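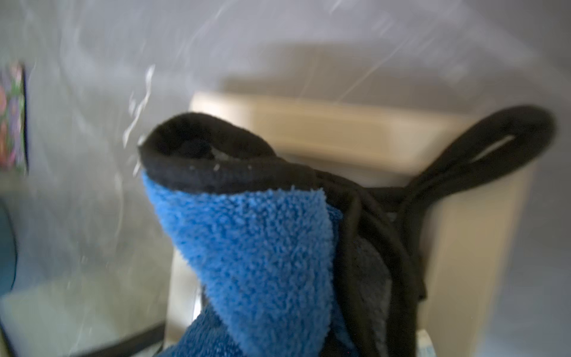
Figure 2. Blue microfibre towel with black bound edge and cord loop, with water droplets in the air beside it.

3.2 Water held in the bound edge

The pile of a microfibre towel takes up most of the water in use, and earlier work has looked almost wholly at the pile. Households in Gusilgate and Sendovthorpe told us of a different problem: the edge and the hanging loop stayed damp long after the rest of the cloth felt dry. We therefore treated the binding as a separate part of the towel.

Towels of the type shown in Figure 2 have a looped blue pile and a thick rolled border in a darker fabric. When the cloth is bunched, the border can curl over and form an open rim with a hollow inside. Droplets may also sit on the surface of the binding, as the pale specks at the lower left of the border show.

We recorded 1,614 drying entries from 125 households. Each household hung one towel by its loop and one flat over a rail, and noted the feel of the pile and the edge at bedtime and again in the morning. Entries with no note for the edge were kept for the pile results only - they were not used in Table 2.

Towels hung by the loop were more often marked as damp at the edge. The fold nearest the loop was the place named most often. Washing powder made no clear difference, and neither did the age of the towel.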